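How to sort a box of old tennis balls (and what not to bother with)

Clurirbridge Tennis Club > Looking after your kit > Balls

Every club has the box. Ours was under the bench in the changing room and it had been filling up for years. People finish a match, feel vaguely guilty about binning three balls that look perfectly all right, and drop them in. By March you couldn't get the lid on.

There is a lot of advice about on what to do with old balls, and having tried most of it I'd say a good half is wishful thinking. What follows is the method we settled on at Clurirbridge. It is dull, it takes an evening, and it needs almost nothing you don't already have.

What you need

A flat, smooth surface. A table is fine, so is a hard floor. Plain and pale or greyish is best, as you'll be looking for fluff and grit.
A wall or door frame with a height marked on it.
Two or three buckets or crates.
One new ball, fresh from the tin, to compare with.
A dry brush. An old nail brush will do.

You do not need a pressure gauge, a squeezing gadget or an app. I have seen all three recommended.

Step 1. Tip out a few at a time

Don't empty the whole box at once. They go everywhere, and a ball under a radiator stays there until someone decorates. Take a handful, put them on the table, and deal with that handful before you fetch any more.

Throw out anything split, soggy or chewed. Anything that smells of pond goes too. Somebody will tell you wet balls come back if you dry them on a rack. They dry, yes. They are then dry, heavy balls with matted felt, and I wouldn't hit with one.

Step 2. Look at the felt

New felt is slightly fuzzy, and you can see the fibres standing up if you hold the ball against the light. Worn felt goes one of two ways. On hard courts it is scrubbed down until the ball is nearly bald and flies off the racket. On softer or damp courts it fluffs up, and the ball feels as if it's towing something.

Bald ones go in the bucket marked NOT FOR PLAY. Fluffy ones can stay for now. You can tidy them a little with the brush, though I'm not persuaded it changes much beyond how they look.

The printing is a poor guide. I've often been told that if you can still read the name the ball is good. The name rubs off early if it happens to be where you keep hitting it, and lasts for ages if it isn't. Ignore it.

Step 3. Squeeze, but don't trust the squeeze

Pick up the new ball in one hand and the old one in the other and press both with your thumb. If the old one gives noticeably more, it's on its way out. That is as much as a squeeze can tell you. Wim Declercq, who has run our junior sessions for longer than I've been a member, swears he can sort a full box by thumb alone. We tested this one evening with a mixed crate and he did well on the dead ones and no better than I did on the middling ones, and I was guessing.

So use the thumb test to weed out the obvious duds and leave the rest for step 4.

Step 4. The bounce test

Mark a height on the door frame, level with the top of your head if you like. The exact height matters less than people make out, so long as you use the same one for every ball. Drop the new ball from it, on to a hard floor, and get someone to mark how high it comes back. Do that three times and put a bit of tape at the middle mark.

Now drop the old ones. Let go, don't push. Anything that comes close to the tape is a playing ball. Anything a hand's width below it is a practice ball. Lower than that, NOT FOR PLAY.

Do the whole lot in one room on one evening. Cold balls bounce lower, and if half your box has been in the shed the results mean nothing.

Step 5. The roll test (optional, and I have my doubts)

This one came to me from a member who used to play at Lelside. You put a ball on a flat surface, spin it gently or give it a slow roll, and watch for a wobble. A ball that has lost its shape is supposed to show itself.

It does work for badly misshapen balls, but you can generally feel those in the hand. For the others I think we saw wobbles when we wanted to see them. If you do try it, wipe the surface first, as a crumb will turn a ball off its line, and keep the ones you've finished with well clear of the one you're testing.
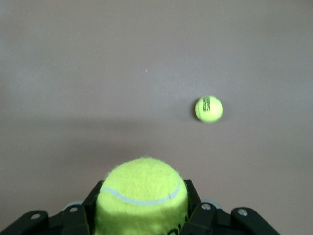 One ball held close, one further off. Check the felt along the top of the near one.

Step 6. Decide where they go

Playing balls. Back in a lidded tub, for social evenings. Don't use them for matches. They may have passed the bounce test but they won't match one another, and you will hear about it.

Practice balls. Into the hopper for serving and for the juniors. We got 40 good enough for this out of our box, which pleased everyone more than it should have.

Not for play. Dog owners will take a few. One cut with a cross fits over a chair leg and stops it scraping, if you hold the ball in a vice and go slowly with the knife. Ask at your local school first, before you turn up with a bag of them. We didn't, and came home with the bag.

Does storing them under pressure help?

You can buy tubs that pump up and claim to bring balls back to life. We had a go with a Thorlacius tub that a member lent us, and left a batch of middling balls in it for three weeks. They came out feeling firmer. On the bounce test a few had moved up a little and the rest hadn't moved at all. Whether they would have held it for a whole set I can't say, as we hadn't thought to put any aside. I'd use one to keep newish balls fresh between matches. I wouldn't spend money expecting it to rescue a box like ours.

The same goes for warming them on the radiator — they bounce nicely for a few minutes and then they're old balls again.

How often?

Once a year is plenty for a small club. The group at Cuton sort theirs every month and keep a chart, and I've played with their balls and ours and couldn't tell you the difference. If the lid won't close, it's time.

Write the date on the tub in marker when you've finished. Then put the NOT FOR PLAY bucket in somebody's car the same night, or it will end up back under the bench.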